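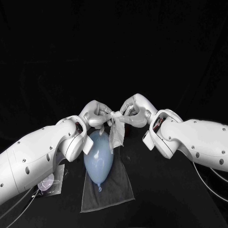 Home | Science | Animals | Ask Me | Games

4/17/19, by the Dreltico Kids desk
Last updated: 4/17/19

Can a robot do your chores yet?

I get this question a lot, mostly from kids with messy rooms. My answer is "a little bit, very slowly."

Vacuuming? Sure! A round robot can bump around the floor while you eat cereal. Folding a T-shirt is way harder. Cloth is floppy, and it never lands the same way twice, so the robot has to keep working out where the edges went.

Knots are even worse. Try tying your shoe with thick mittens on. That's sort of how it is for a robot hand, which can't feel much. Squeeze too hard and you squash things, too soft and you drop them (I do both before breakfast).

At a lab I visited in Vandby, one robot practiced with the same sock 200 times. It got better! But you still have to pick up your own socks tonight. Sorry.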